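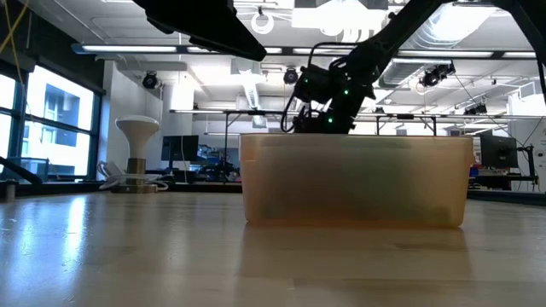 Figure 4. Arm with gripper at the bin, seen from the fixed side view.

4. Setting up the bin reaching trials

This section explains how to prepare the table, the bin and the arm for the reaching trials of the Fluneo method. Please read section 3 (Network and power) before you begin. All steps are for one operator. If two persons work together, only one of them may hold the stop button and give commands.

The method learns to correct the wrist angle near the rim of a bin. It needs many short approaches to the same bin from slightly different starting poses. A small error in the bin position at the start is copied into every trial of the set, so the first part of the work should be done slowly.

4.1 Preparing the table

1. Remove all loose objects from the area the arm can reach. Equipment that stays on the table must be entered in the Kiltel workspace file as a blocked zone.

2. Clean the tabletop with a dry cloth. Do not use polish. A glossy surface gives reflections, and the side view then shows a second, false edge under the bin.

3. Put the bin on the table with its long side parallel to the front edge. Use the same bin for the complete set. Bins of the same model can differ by 2 mm in rim height.

4. Press the bin lightly at each corner. It must not rock. If it rocks, choose another bin and write down the change.

Note: A translucent bin is allowed. In our trials the rim was found correctly with amber and with clear plastic, but the bottom of the bin was often estimated too high. For this reason the depth limit in 4.3 is entered by hand and is not taken from the camera.

4.2 Checking the arm and the gripper

1. Switch on the arm controller and wait until the self-test is complete.

2. Look at the indicator lights on the gripper assembly. Continue only when they are green. For other colors, see the table in section 9.

3. Follow the gripper cable by eye from the wrist upward. The loop must be long enough for a full turn of the wrist, but it must not go under the gripper fingers.

4. Move the wrist by hand control through its full range, at the lowest speed. Watch the cable during the whole movement.

CAUTION: The cable loop can catch on the rim when the gripper goes down into the bin. If the cable touches the rim in any pose, stop the arm and fasten the cable again. Do not pull the cable free while the motors are on.

4.3 Teaching the rim position

1. In the Medina console, open "Rim teaching" and select the arm.

2. Bring the gripper above the back wall of the bin. Lower it until the lowest part is just past the rim, on the inner side. Press "Store".

3. Repeat for the other walls. The console must show 4 stored points.

4. Type the depth limit. Measure the inside of the bin with a ruler and subtract 8 mm.

5. Press "Compute". If the residual is more than 2 mm, delete all points and start again from step 2. It is not useful to repeat only the worst point, as the fit usually becomes worse on another wall.

Note: Do not move the bin between step 2 and step 5, even if it is not quite straight. The program accepts a small rotation.

4.4 Light conditions

Overhead lighting makes long bright streaks on the tabletop, and daylight from windows changes during the set. Both have an influence on the result. Keep the ceiling lights on for all trials. If your room has blinds, choose one position and keep it. Record the exposure value at the start and at the end of the set in the fields "Exp A" and "Exp B".

4.5 Running the set

1. Load the file "reach_base" and set the number of trials to 96.

2. Stand outside the marked floor area and press "Start".

3. After every 8 trials the arm goes to the rest pose and waits. Check the bin position against your marks, then press "Continue".

4. When the set is finished, save the log before you switch off the controller. The log is lost when the power is off.

CAUTION: Never reach into the bin while the console shows "Waiting". The motors are still powered in this state.

4.6 What to expect

In our reference set the corrected wrist angle reduced rim contacts from 8 to 2, compared with the fixed-angle approach over the same number of trials. The remaining contacts were both at a rounded corner, where the straight wall model does not fit well. If your set gives many more contacts than this, first repeat 4.3, and after that check the mounting screws of the wrist.

Send logs for comparison to the Fukon support address in section 10, together with the workspace file and the two exposure values.

Section revised 11 May 2021.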